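4.2 Recording hand motion during table service tasks

Our second set of recordings covers small sorting and serving jobs on a café table. We chose these because the objects are thin, light and tightly packed, which is where wrist tracking alone tends to give the poorest account of what the fingers are doing.

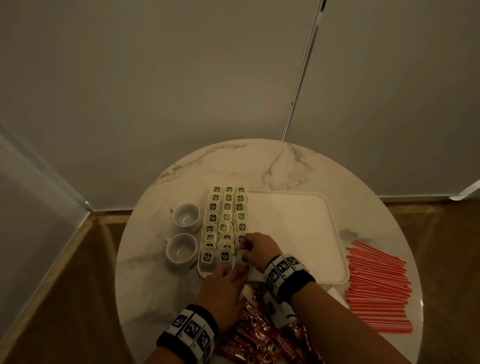
Figure 3. Picking a single tea bag from the front of the right-hand column of the holder. Both wrists carry a band of square printed markers. The serving tray is still empty.

Each participant wore one band on each wrist and a head-mounted camera. The bands are a revised version of the ones described in Section 3.1. The first version had a single large marker on the back of the wrist, and it was lost from view whenever the forearm rolled. The revised band repeats smaller markers all the way round, so that at least two should face the camera in most working postures. We fitted the bands just below the hand and asked participants to tell us if they slipped.

We recruited 13 participants, none of whom had worked in catering. Each was asked to prepare a tray for guests using tea bags, coffee sachets, stirrers and cups. We gave no order for the items and did not say which hand to use. A recording ended when the participant said the tray was ready. After removing recordings with a camera fault or a missing calibration step, we kept 880 clips, each holding one complete reach, grasp and release.

Clips were labelled by two people working separately. A grasp was marked from the first clip frame in which the object moved with the fingers, and a release from the first in which it no longer did. Where the two labels differed by more than 14 frames, Bent Briem and Dagný Thygesen looked at the clip together and agreed a value. Most of these cases were tea bags. A bag often shifts a little in its row before it is properly held, and the tag can move while the pouch stays where it is.

Wrist pose was estimated from the markers in each frame, then smoothed over time. We did not use the markers on one wrist to help place the other. This matters for tasks where the forearms cross or come close together, as they do in Figure 3, where the left hand rests by the front of the holder while the right hand pinches the bag. An earlier version of the tracker shared a motion prior between the two arms. It gave smoother paths, but it also pulled the resting wrist towards the moving one, and we dropped it.

4.3 Results on thin objects

We compared three inputs to the grasp predictor: wrist pose only, hand image crop only, and both together. All three were trained for 2000 steps on the same split, with no participant appearing in both training and test data.

Wrist pose alone was good enough for the cups. The approach direction is set by the handle, and participants differed little in how they took hold of it. It did badly on tea bags. The wrist hardly moves between touching a bag and lifting it, and the predictor tended to place the start of the grasp too early. The image crop did better here but failed when one hand covered the other. Using both inputs gave the best result for every object type, although the gain over the crop alone was small for stirrers.

Stirrers were the hardest items for all three models. In a loose pile, the fingers often close on several and then let some go, and our labels allow only one grasp and one release per clip. We suspect part of the error comes from this rule and would change it in a later collection.

We also looked at what the second hand was doing. Participants often kept it on or near the holder while picking with the other. When we left the second wrist out of the input, the predictor lost accuracy on tea bags but not on cups or sachets. One reading is that the resting hand marks the area being worked on – it tells the model where the next pick is likely to be. It may also steady the holder, but we had no force measurement and cannot separate the two.

The main failure of the bands was blurring in fast reaches across the table. Low light made this worse, as exposure times were longer. We kept these clips in the test set and report them separately in Table 5. Wider bands with larger markers would help, though two participants already found the present ones thick enough to notice when resting a wrist on the table edge.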